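Subject: Re: [shopfloor] Can the arms do teardown yet?
Date: Sunday, 9:14 pm

> We get 115 dead office towers a month at Prenden and I've got two
> people pulling parts all day. Burnance keeps telling me their arms
> can take over "simple disassembly." Has anybody run one on real
> machines, or is it all brochure?

Hi all,

We've been at this since October over at Drevar, so I can give you the view from one bench! Short answer: partly, and slowly. 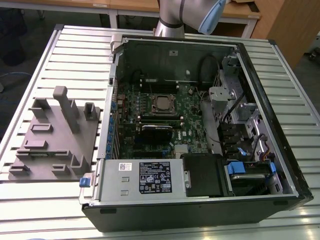
What I'd hand over today is the big stuff you can grab and lift, as long as the tower is already open and sitting where the arm expects it. Those colored release tabs help a lot (bless whoever thought of those). Cables are still my job. So is anything with a screw somebody cross-threaded years ago.

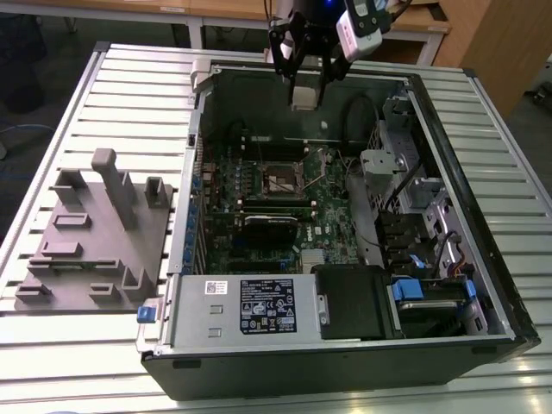

The processor is the part everyone asks me about, and I'd still send a person. I can do one in under a minute while talking. Our best clean streak with the arm is 20, and then it fumbled the next 5 in a row and I went home grumpy.

If you do try it, budget for fixtures. We went through 37 versions of ours before I stopped swearing at it, and it still only suits one case style. Did the Ashworth folks ever get theirs working on laptops? I'd love to hear.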